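Notebook, Hevilau room, Fri 31 October

Carrying on from yesterday's page, where I ran out of space halfway through moaning about cuffs.

Cuffs first then. Harsh put the new sleeves on both arms before lunch and they're much better! The old ones rode up every time the elbow bent and we lost bits of the session to somebody tugging them down. The new ones still bunch at the wrist, and I'd like another couple of centimetres off before Uvel make up the next batch. Sofia says leave them alone until we've run a full week. She's probably right (she usually is about fabric, less so about firmware).

Plates in the morning, slippers after lunch, same as the Fondell housekeeping rota has it. I did 200 placements into the wooden rack with the approach speed turned down, then another 200 at the speed Fondell would like. The slow ones went fine. At the quicker speed the hand comes over the slots a bit low and I don't like how near the fingertips get to the wood, so I've raised the approach and made a note to do the same on the other arm.

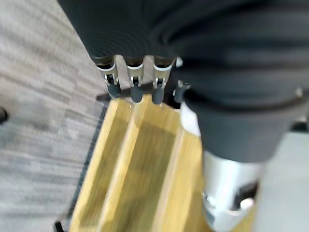 Will the breakfast staff at Fondell still be handling plates once this is in?

Most of them, for part of the shift. The plan Zinhle has agreed with the site is that the arms take the racking and the long dull stretch after ten o'clock, and people keep the laying-up, the chipped plates, anything with food stuck on it and everything in the dining room itself. Nobody's hours go down before the spring review, and that's in writing now.

I asked Zinhle how that went over, since she was the one who spent two mornings there. Mixed. The older hands said their wrists would be glad of it, and one woman who's been racking plates for years wanted to know who'd be told off when a plate broke. Fair question, and we didn't have an answer ready! Shivam has drafted one: breakages while the arm is running go on our sheet and never on the shift's. I think it needs to be up on the wall by the sinks where people can read it, so I've asked him to cut it to five lines.

The other thing that came back was talking. When two people rack together they chat, and that's when the new starters pick up half of what they know, which cupboard sticks and which guests want the early table and so on. Put an arm in and you've got one person stood beside it, minding it. I hadn't thought about that at all. Akash wants to pair the minding job with napkin folding so there are still two people at that end of the room. Could work, if the bench is moved nearer, and that means measuring up properly when we're next over there.

Minding is dull too, by the way. I did an hour of it and my attention was gone well before the end. Suggest swapping every 20 minutes. Sofia wants 30. We'll try both.

Loading order to settle before Monday: left-hand slot first, plates upright, rims up towards the hand, then move across. Akash kept filling from whichever end he was standing at (sorry Akash) and it makes the logs a pain to compare.
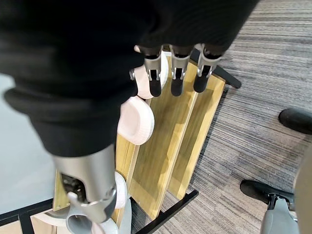
Slippers

Easier than plates and somehow more annoying. They're light, they slide, and the thumb wants to fold the front over if it closes too soon. Harsh opened the grip out a touch and I ran 50 picks with the new setting. Better, though I want a longer run before I say so to anyone at Fondell. Chauhan have offered us 500 pairs of their guest slippers for November, all the one size, and I've said yes please and could some be the larger size.

What the housekeepers want from this one is very specific. They don't mind putting slippers out in rooms, that's two seconds and they're in there anyway. They mind sorting them into pairs in the linen room, standing up, at the end of a shift. So the shelf is the job, and spacing matters, or the next person can't see at a glance what's short. I've been setting up the top two shelves and leaving the third clear so the arms have somewhere to move things to. 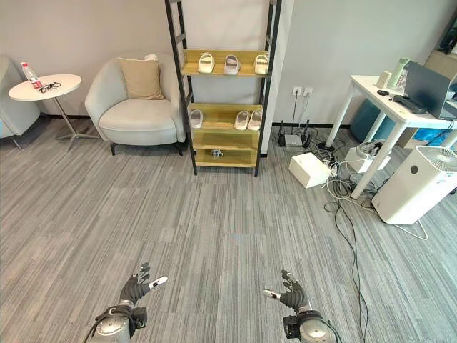 Shivam reckons we should mark the shelf positions with tape. I'd sooner hold off, as the linen room at Fondell won't have tape and somebody would have to keep sticking it back down. If the arms need it then we ought to know that now, so one run with and one without, same operator, and write down which is which this time.

Also for the linen room: it's narrow. Zinhle says two trolleys can't pass in there as it is, and if our stand goes by the door then whoever's on lates has to go round the long way with the towels. She's getting me a sketch with the door swing on it. Until I've seen it I'm not agreeing a position with anyone.

To do:
Trim cuffs or don't, Sofia to decide after a week
Raise approach on second arm (me)
Five-line breakages notice (Shivam)
Bench distance for napkin folding (Akash)
Ask Chauhan about sizes
Thumb timing again, Harsh and me, first thing Monday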